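Jiteo support tracker
Project: Grornitz tabletop set (simulated)
Component: demo recorder, wrist camera stream
Status: Resolved, with one follow-up open
Opened by: Ljubica Lazarević
Priority: Normal

Summary
Green translucent sphere is rendered into the wrist camera images of recorded demos. Recorder should strip it.

Report

We are recording teleoperated demos in the simulator for the Grornitz set. The target is 655 episodes for the bowl task. Pilot is driving the arm through Vidmar, and episodes are written out by the Jatora exporter at the end of each session.

While checking the February batch I opened the wrist stream for a handful of episodes and found large dark green shapes sitting over the view. They are see-through, so the countertop and the bowl come through behind them in a darker colour. I believe they are the guide markers Vidmar draws for the operator. Those are supposed to live on the operator's layer only and never reach the recorded cameras.

Expected: wrist images contain the arm, the props and the countertop.
Actual: wrist images also contain the guide markers.

The joint states, gripper values and timestamps in the same episodes look normal. Task success flags are set correctly as far as I can tell. Only the images are affected.

Steps to reproduce
1. Start Vidmar with guides on.
2. Load the bowl task, marble countertop.
3. Start recording from the pilot menu, not from the command line.
4. Drive the arm toward the object and stop.
5. Export and open the wrist stream.

I get it every time with those steps. If I start the recording from the command line I don't get it at all, which is how it got past us. All our test episodes were recorded from the command line.

Frame from one of the affected episodes, gripper over the peach-coloured object with the white band. The big green sphere overlaps the top of the bowl, and there is part of another dark shape up in the left corner. 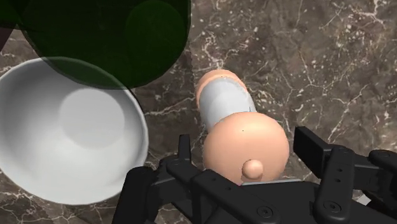
Ljubica, can you check whether the overhead stream has it as well? If the markers are in both, it's the layer setting. If they're only in the wrist stream, it's more likely the camera being rebuilt on start and losing its mask. Please also send the session config. Don't delete anything yet.

Reply from Ljubica Lazarević

Overhead stream is clean in every episode I opened, including ones where the wrist stream is bad. Config is attached to the ticket. I've moved the whole February batch to the hold folder and left the files as they were.

Some more from my end:

Turning guides off in the pilot menu before recording clears it. The operators don't like working that way. Depth is hard to judge on the monitor and they miss more grasps without the markers. One of them tried a short run with guides off and half the attempts had to be thrown out, so I don't want to make that the permanent answer.

Turning guides off after recording has started does nothing to the wrist stream. The markers disappear for the operator and stay in the recording.

Changing the countertop makes no difference. Changing the object makes no difference either.

Response

Thanks, that's enough to go on. The wrist camera is created along with the gripper, and starting from the pilot menu reloads the gripper. When it reloads, the camera comes back with the default visibility mask, and the default mask includes the guide layer. The overhead camera belongs to the room and is never reloaded, so it keeps the right mask. Starting from the command line skips the reload.

It also explains the toggle. Once the gripper has been reloaded, the recorder holds its own copy of the guide layer, and the pilot menu switch only talks to the operator's copy.

Workaround until the patch is in:
- Load the task.
- Open the camera panel and select the wrist camera.
- Set the visibility mask to "props and robot" by hand.
- Start recording.
The setting has to be redone after every reload of the gripper, including after a reset of the arm. It survives an ordinary episode reset.

Reply from Ljubica Lazarević

Workaround confirmed. I recorded 5 episodes with guides on for the operator and the wrist stream is clean in all of them. I've written it up on the sheet beside the pilot station.

Question about the existing data. Can the batch be saved? It took a fair bit of operator time and I'd like to keep the trajectories. The people training the policy are firm that they won't take the images as they are. The marker moves with the target pose, so a model could learn to follow the green sphere and ignore the object, then have nothing to follow when the marker isn't there. I agree with them.

Response

Yes, it can be saved. Don't try to paint the markers out of the images. The state log has everything needed to render the episodes again, provided the scene seed was written to the header. Run the replay tool with the wrist mask set explicitly and point it at the hold folder. It will write new image streams and leave the joint and gripper data untouched.

Check three things before you start:
- The seed is in the header. Older exporter builds left it blank.
- The physics step matches the one used at recording time. Replay should be done from stored states and not by re-running the actions, or the objects will drift.
- There is room on the disk for a second copy of the images.

Do a batch of 50 first and compare the overhead stream against the original. It was never affected, so the new one should be identical. If it differs, stop and let us know.

Reply from Ljubica Lazarević

First 50 done. Overhead stream matches the original in 47. The other 3 have no seed in the header and came out with the bowl in a different position from the original, so I've pulled them and will have the operators record replacements. Wrist stream is clean across the lot.

I'm starting the replay on the remainder of the hold folder tonight with a check at the front that skips any episode with a blank seed and writes its name to a list. Moving the good ones back into the set when it finishes.

Response

Good. The patch is merged and will be in the next Vidmar build. The wrist camera now takes its mask from the task file each time the gripper is loaded, and the pilot menu toggle no longer has any effect on recorded cameras. After you update, remove the manual step from the station sheet. Leaving it in won't break anything, but it will override the task file.

We've also added a test that records a short episode from the pilot menu with guides on and compares it with one recorded with guides off. Our old test used the command line start, same as yours.

Reply from Ljubica Lazarević

Updated both stations. Recorded from the pilot menu with guides on, reset the arm, recorded again. Wrist stream is clean both times. Replay has finished and the skipped episodes are listed in the notes for the batch.

One request, and it can be a separate ticket if you prefer: the exporter should refuse to write an episode with a blank seed. At the moment it writes a warning to the log and carries on, and the operators don't have the log open while they're driving.

Response

Agreed. Opened as a follow-up against Jatora and linked to this ticket. Closing this one as resolved.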